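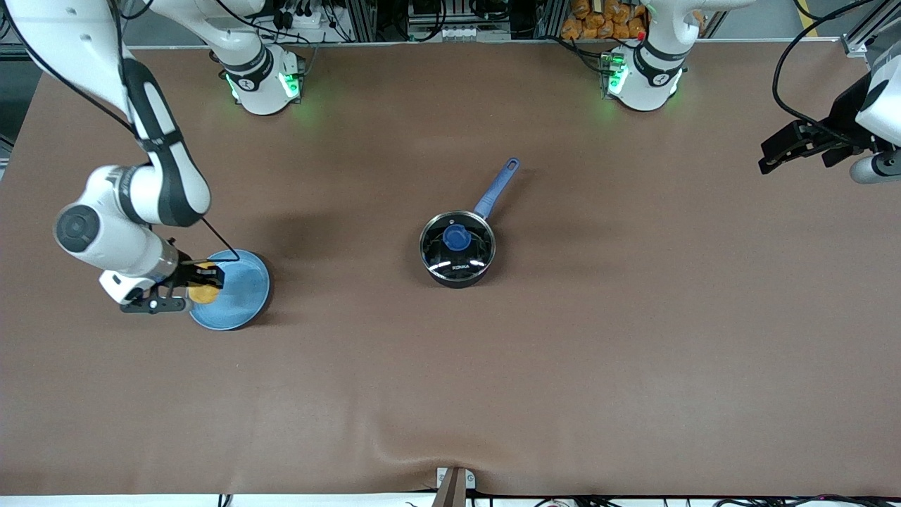 A light blue plate and a lidded saucepan on a covered table.

GANPORT. The Andrade kitchenware library will move to a single shelving and checkout system in June, ending the separate handling of plates, cookware and small items that has been in place since the library opened. The change affects all 602 catalog entries and applies to household borrowers as well as to the groups that take equipment for community meals.

Under the current arrangement, tableware is stored in the front room of the Drandach Street building and cookware in the back. A borrower who needs both fills out two slips and waits at two counters. The new layout puts complete place settings and the pans most often requested with them on the same shelving run, with one slip covering the whole loan.

The catalog now lists 294 pieces of tableware, mainly plates and bowls, and 114 saucepans, stockpots and frying pans. The remaining entries are serving utensils, trays, storage containers and baking equipment. Stock was rechecked over the winter, and items with chips, loose handles or damaged rims were taken off the list before the count was made final.

Lids account for the largest change in procedure. Until now they were kept on a separate rack and matched to pans by diameter at the counter. Returns often came back with the wrong lid, and a pan without a fitting lid could not go out again until the right one was located. From June each pan and its lid will carry the same number and will be stored together, lid in place. A pan returned without its lid will be logged as incomplete, and the loan will stay open.

Glass lids will be stored one to a pan and not stacked. Metal lids may be nested where shelf height requires it. Knobs are to be checked for tightness at return, using a hand check only. Any lid with a crack in the glass or a lifted rim goes to the repair bin regardless of size.

Plates will be shelved by diameter and then by color. The library holds several partial sets in blue, white and cream, and borrowers have asked for an easier way to assemble a matching table. Stacks are limited to 12 plates, with a paper divider between every two. Plates with a raised rim are to be kept apart from flat ones, as mixed stacks tend to lean.

The return tables will also be set up differently. Each table will have a smooth covering that can be wiped down between loans, and items will be laid out singly for inspection before they are shelved. Staff will check the underside of each plate, the inside base of each pan and the joint between handle and body. Food residue of any kind sends the item back to the sink. The cleaning charge is unchanged.

Shelving for the new layout was supplied by Haso, which also provided the label holders. The units are fixed to the wall at two heights. Heavy cookware will go on the lower level and tableware on the upper, with the top shelf reserved for trays and other light items. Total shelf length is roughly 400 feet, enough for the present stock plus a small margin for donations.

The loan period remains 14 days for households and five days for group orders of more than 40 pieces. Group orders should be placed at least one week ahead. Same-day requests will be filled from whatever is on the shelf, without a guarantee that colors or sizes will match.

Borrowers with items out at the time of the changeover do not need to exchange their slips. Old slips will be accepted at the new counter until the end of the month, and the replacement numbers will be entered when the items come back. Anyone holding a pan and lid on two different slips should return them together.

The building will close to borrowers for three days while stock is moved. Returns can be left in the crates inside the side entrance between 8 a.m. and 4 p.m. during that time. Glass and ceramic items should be wrapped. Knives are not accepted in the crates and must be handed over at the counter after reopening.

A printed list of the new item numbers will be available at the front desk. Donations of plates and pans are suspended until the move is complete, with the exception of replacement lids in standard sizes.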